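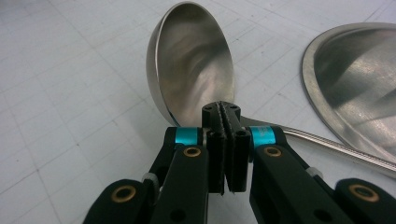 Barnabás Borbély

to the Jitotent list
Re: closing on thin metal things
2025-12-19

Hi all,

The reply got long, so I've left the original message in and answered in between. Short version first: the gap trick works on spoons! Better than I dared hope when I brought it up on the last call, and with less code than the thing it replaces.

> Hi Barnabás and list,
>
> We have been trying to reuse your Comormont demos for our own cutlery
> sorting and keep running into the same wall. The labels for "hand open"
> and "hand closed" are fine on mugs and boxes. On spoons they are a mess.
> The policy goes to the right place, closes, and then lifts whether or
> not it has the spoon.

Yes, the same wall we hit. A spoon neck is so thin that the pads closing on it and the pads closing on plain air give you nearly the same view from the hand. Look at how little space there is between the two ridged pads in my picture, with the tips right over the neck where the bowl starts. If all you store is "open" or "closed", a held spoon and a missed spoon end up with the same label, and of course the policy learns to lift in both cases. I would too.

So we stopped storing the label and started storing the gap itself, as a plain number for every step. We find the two teal rings in the camera view (they're the easiest thing in there to pick out by color, everything near them is black or shiny), measure how far apart they are, and turn that into a pad gap with a small table. The table comes from closing the gripper on a few feeler gauges once. It takes a coffee's worth of time and you only redo it if you take the linkage apart.

The policy then predicts the gap for the next steps along with the motion. We also gave it one extra output: the gap it expects to be left with at the end of the close. That's the part I'm really happy about. If the expected gap and the measured gap disagree by more than a set amount, it backs off and tries again before any lifting happens.

> Is the trouble maybe in the images and not the labels? Our spoons are
> very shiny and the inside of the bowl reflects everything, the lights,
> the arm, the person walking past.

Some of it is, sure. The bowls are the worst part of the whole picture. Mine has soft gray and white blotches with darker smears swirling through them, and those change every time you move the camera a little. An early version of the policy got badly hooked on the bright rim and kept aiming for the bowl.

What helped was dull and simple. We crop a second, tighter view centered between the pads and feed it in next to the full one. In the tight view the neck and handle take up most of the room and the bowl has less to say. We also tried painting over the reflections with a matte texture during training, and it made no difference that I could measure, so I dropped it. If anybody has had luck with that kind of thing, please post, I'd love to be wrong!

> And what do you do when they overlap? In a drawer they always overlap.

This is why I picked this one to send. There's a bigger utensil at the right, and the handle of the spoon passes in front of its bowl. If you grab the spoon farther along the handle, the pads have to come down near that second bowl, and there it's steel over steel. The neck is in the clear, with bare grid on the side away from the other one. In the demos we ask people to go for whatever stretch of the spoon has table behind it. No rule in the code, only a sentence in the instructions, and the policy picked up the habit by itself. I was delighted when I saw it choose the neck on layouts it had never met.

Now the numbers, with the usual warning that this is one table and one arm. We ran 60 tries with each version, on the same list of layouts, 2 utensils per layout. The old open/closed version lifted nothing on roughly a third of its tries and never noticed. The gap version still misses on the first close quite often (the motion is no better, it's the same motion!), but it catches most of those misses and goes back down. We cap it at 3 attempts, then it gives up and asks for help. I'll put the full table in the Flostby folder once I've cleaned up the column names, which right now only make sense to me.

Things that still go wrong:

– Flat butter knives lying on the table. The gap is fine, the pads just can't get under.

– Handles with a raised edge. The pads can settle on the edge or beside it, and the final gap differs enough to set off a retry that wasn't needed. I may widen the margin for those, or let the network predict a range. Opinions welcome.

– Motion blur on the rings when people move fast. We throw away any step where one of the rings isn't found and fill it in from the neighbors, but past 4 missing steps in a row I drop the demo.

> Last thing, do we have to record everything again?

No! That's the best bit. If your old recordings have both rings in view the whole way, you can run the ring finder over them after the fact and get the gap for free. Đồng did exactly that with the old mug set and the retrained policy was at least as good on mugs as before, so you shouldn't lose anything by switching over. You'll need your own gauge table, though. Please don't borrow mine – a bit of play in the hinges shifts the numbers, and with something as thin as a spoon neck the shift is as big as what you're trying to measure.

The ring finder is a single script and it's on the Flostby page already, under "gap". The colors are set for our lamps, so expect to nudge the threshold. Set it on a view with plenty of metal in it, since the steel picks up color from all over the place and you want to know early if a reflection is being taken for a ring.

> Thanks, and sorry for the pile of questions.

Keep them coming. I'm trying forks next, where the neck is about the same but the tines catch on everything, and if you have layouts that beat your setup I'd like to copy them onto my table.

Best,
Barnabás

2 shares | 3 comments

Jitotent list archive | Contact the list owner | Back to top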